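Chapter 4
Inside the Case: Meeting the Motherboard

I put off opening my first computer for years. It was a hand-me-down tower from my friend Rachid Gaber, and I was sure that if I so much as breathed on the insides I'd owe him 300 dollars. Then one June the thing quit on me, and off came the side panel. What a mess of wires! But the big green board underneath was laid out more neatly than I expected, and that board is where we're going to spend this chapter.
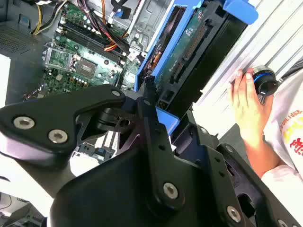

Start with the memory slots. They're the long, thin ones that sit side by side, with a little latch at the end. Push a latch outward and the stick of memory lets go - you don't need to yank. I learned that one with a stick in my fist and a very sore thumb.

Before you touch anything, shut the computer down, unplug it from the wall, and lay the tower on its side so you can look straight down into it. I like a big table and good light (my kitchen lamp is 60 watts and I wouldn't go any dimmer).

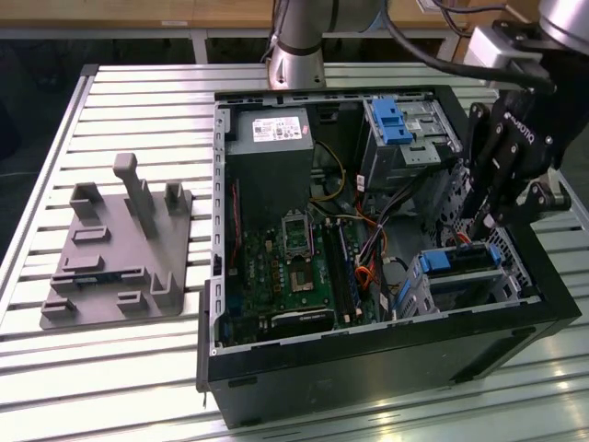 The processor socket is the part I still get nervous around. It's a square with a metal frame that holds the chip down, and a lever that works the frame. Keep your fingers off the contacts. They bend easily, and bending them back is a job for someone with steadier hands than mine.
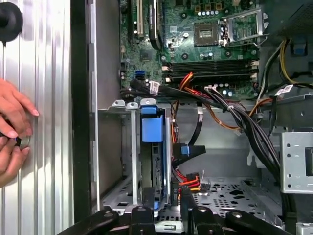 Do I have to unplug every cable before I take the motherboard out?

Every cable that plugs into the board, plus any that lie across it and would snag. Put a scrap of tape on each one and write down where it goes.

Also in this unit
Chapter 3: Screws, Screwdrivers and Where to Put Them
Chapter 5: The Power Supply
Chapter 6: Taming the Cables

Tiltadier Books, Sotville - Text by Ayantu Birhane - All rights reserved - Back to top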